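Home | Modules | Week 9 | Reading | Contact

Good practice with hand-held grippers

Right, Strebel room lot, these are my notes from Wednesday's talk so you can stop copying the board! Rules first.

1. Set the box down before you pick anything up, and leave it alone until the run ends.
2. Two grippers means two clear paths — agree with yourself which side goes first.
3. Watch your cables. A loop on the table is fine, a loop round a finger isn't.
4. Close gently on beads and fluffy things (I've squashed plenty).
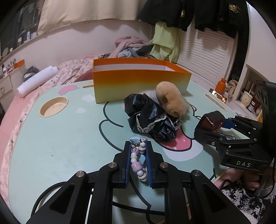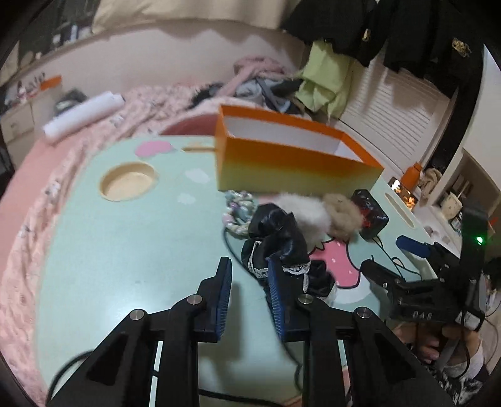
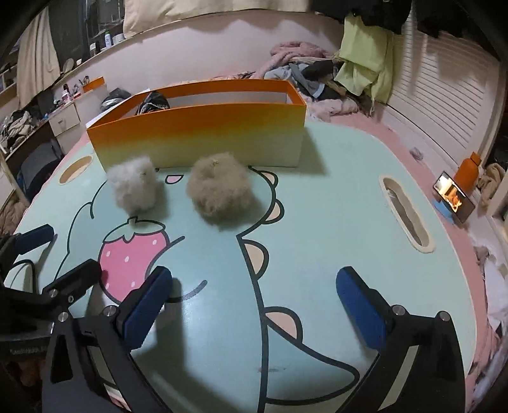

Same open box, same fluffy bits in all three.

Before July

Read the Skulberg sheet, pages 36 to 71, and bring one rule you'd change.

Comments
Jad Chamoun: Does rule 2 hold if I'm left-handed?
Ukis: Page 36 is missing from my copy.

Related
Revov checklist
Tidy cables, part 2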